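Lanaveck Kitchen Notes
Filed under: Small Kitchens, Set-Up Guides, Electric Pots

Part 2: Getting the pot onto the counter and through its first boil

If you've read the first part you've already unpacked everything and recycled the box (I kept mine, I keep all of them, the closet is a disaster). Now we get to the fun bit! I'm working with the little green electric pot that I use for noodles, eggs, and corn on the cob, and I'll go through it in the order I'd do it if you were standing in my kitchen.
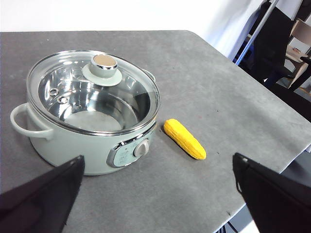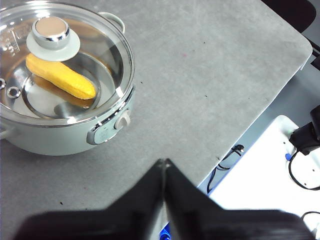

Lid on in both. The yellow corn is out beside the pot in the first one and inside it in the second.

Before you plug anything in

1. Pick your spot. You want a flat, hard surface with open space above it, so not under a low cabinet. Steam goes straight up, and my old place in Prekik had a shelf with a permanent wavy bottom thanks to me.

2. Pull the pot back from the edge. I like the dial facing me and the loop handles out to the left and right, where I can grab both without reaching over the lid.

3. Check where the cord will run. It should go back toward the wall and never hang down the front of the counter. Move phone chargers and other small plugs somewhere else while you're at it.

CAUTION: Keep the pot unplugged for everything up to step 8. I know it's tempting to turn the dial and see what happens.

Washing it the first time

4. Take the lid off by the knob and wash it in the sink with warm water and dish soap. Get into the line where the steel rim meets the glass, where grease likes to hide later on. There are two little vent holes in the lid, too. Run water through them and look at them against a window to check that they're clear.

5. Wash the inside of the pot with a soft sponge. The steel picks up fine scratches if you use the green side of the scrubber, and then every bit of starch sticks to the scratches. Go around the raised ring on the bottom and behind the rivets on the wall, and if you see a bit of gray on the towel when you dry, wash it again.

6. Wipe the outside with a damp cloth, wrung out well. The control panel gets a dry cloth only.

CAUTION: Don't put the body of the pot in the sink, don't put it in the dishwasher, and don't hold it under the faucet. If water gets down around the dial, leave the pot unplugged and let it dry out fully before you try it.

The test boil

7. Pour in 2 cups of cold water. It won't look like much, and that's fine. Put the lid on and give it a small turn until it sits flat all the way around. A crooked lid rattles like crazy.

8. Make sure the dial is all the way off, then plug the cord into the wall. I skip extension cords for anything that heats.

9. Turn the dial up to high and stay in the room. Mine takes seven minutes to get to a proper rolling boil with that amount. Yours may be a little different if your tap water runs colder.

10. Let it boil a minute or so, turn the dial off, unplug, and leave the pot alone until it has cooled. Then pour the water out and wipe it dry.

NOTE: A faint smell on the first run is pretty normal for a new heating plate. Smoke isn't. If you get smoke, unplug it and take it back to the store.

NOTE: Everything above works as written for kitchens up to 2,000 feet. My cousin's cabin in Eynon is a lot higher than that and boiling there is its own project — I'll get to it in another part.

Fitting a cob of corn

People ask me about this more than anything else, so it gets its own section. A short cob goes in lying flat, and you want it down on the bottom with the lid closing over it. If an end props up against the lid, snap the cob in half (do it over the sink, the juice flies) and lay the halves side by side.

11. Add enough water to cover the corn, stopping well below the rim. A pot filled to the brim will spit through the vents and all over your counter.

12. Bring it to a boil, then turn the dial down until the bubbles are gentle. Nine minutes from there is how I like it. My sister thinks that's mush. She's allowed to be wrong.

13. Turn off, unplug, and lift the lid with the far side first, so the steam rolls away from your face. Use tongs for the corn.

CAUTION: The glass and the steel rim get very hot. Don't set a hot lid down on a wet counter or run cold water over it.

When the bottom turns brown

You'll find a thin brown puddle or a tan film on the steel sooner or later, usually when some broth got left overnight. Tip out whatever is loose, then put in warm water and a spoonful of baking soda, let it sit through dinner, and wipe. For stubborn rings I make a paste of the same stuff and rub with a fingertip. If it has gone sort of rainbow colored, a splash of white vinegar clears that up, then rinse well or your next tea will taste like pickles!

I've also tried the Tudness pot cleaner powder. It works, it smells like a swimming pool, and I went back to baking soda.

Next part: noodles without the foam-over.

Comments

cornfed_and_tired: My lid rattled for months and I never thought to turn it. Feeling a little silly, thank you.

Guest: Can I leave the cord plugged in if the dial is off? My outlet is behind the fridge.
 Reply from author: I wouldn't. Find it another spot if you can, even if it means the toaster has to move.

soupseason: Team mush here. Tell your sister.

Guest: Please do the cabin one soon, my eggs take forever up here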